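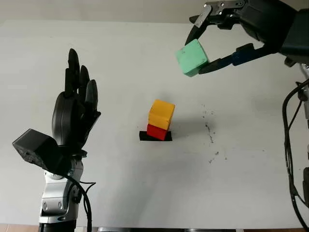 Fig. 7. Two-block stack on the table mark, right hand holding the green block.

7. Running the block stack test

I use this test every time I swap hands on the Torres arms, and it's how I compared the Rerard hand with the older Rerholm one. It's simple and it shows up a bad finger calibration fast. You'll need the red, yellow and green blocks and a table with the black strip taped down.

7.1 Open Zovumance and load the two-arm profile. Wait for both hands to show up in the device list. If only one does, check the wrist plug on the other before you go restarting things (I've wasted whole mornings on that).

7.2 Set the grip force limit to 990 for both hands. The default is 4000, which is fine for tools and way too much for blocks!

7.3 Run the finger open/close cycle 20 times on each hand with nothing in it. Listen for clicking.

7.4 Put the red block on the strip, leaving some of the black showing at each end so you can still find your mark later.

7.5 Place the yellow block on top with the right hand. It doesn't have to be square to the red one. Mine usually lands at an angle and I leave it, as long as it sits flat.

7.6 Pick up the green block with a two-finger pinch, one finger from above and the other from below. Lift it clear of the stack, then hold. Watch the grip reading while you wait. A little wobble is normal, but a steady drop means the finger is creeping and you should redo section 5.

7.7 Lower the green block onto the yellow one and open slowly. I keep the left hand empty and off to the side for this whole part.

7.8 Save the log, then repeat with the hands swapped.

Note: If you get error 1211 during the hold, the thumb has hit its soft limit. Back off, rotate the wrist a bit and try the pinch again. I got this one a lot with the Rerholm hand and hardly ever with the Rerard.

Caution: Leave slack in the cables at both wrists. Before you swap sides, jog each arm through its full reach at low speed and make sure nothing pulls tight or snags on the table edge.

Caution: Keep your own fingers out of there while the hold is running. The force limit in 7.2 does not apply after an emergency stop and restart, so set it again.

Section last changed 1st July, for the new grip limits.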